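Seasonal Records Assistant (two positions)
Rekdale Public Archive, Collections Department

The Rekdale Public Archive invites applications for two Seasonal Records Assistants, to begin in July. Each appointment is for 31 weeks and is based at the Namboodiri Reading Room.

Duties
The assistants will sort, foliate and rehouse the Goltberg family papers, a collection of roughly 900 letters, account books and property deeds. They will prepare box lists, enter catalog records in the Archive's database, and answer written requests from readers. One assistant will staff the reading room desk each Tuesday until 6 p.m.

Requirements
Applicants must hold a high school diploma or equivalent and be able to read nineteenth-century handwriting. Prior work in a library, museum or county office is preferred. A reading knowledge of Norwegian is welcome but not required. The work involves lifting full boxes and standing for long periods.

How to apply
Send a cover letter, a résumé and the names of two references to Catríona Buckley, Head of Collections. Incomplete applications will not be reviewed. Selected candidates will be asked to complete a short transcription exercise – no preparation is needed – and to meet with Ashraful Gunawardena, Reading Room Supervisor.
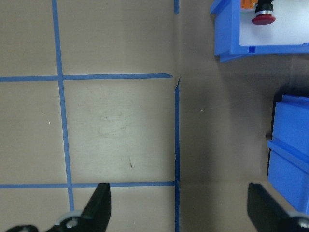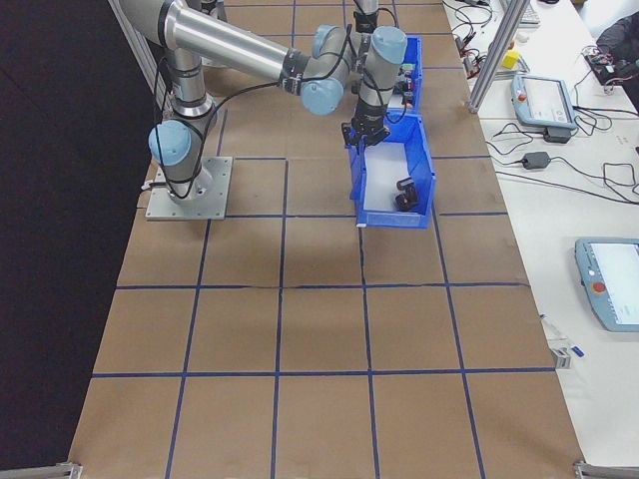 Work surfaces marked with blue tape.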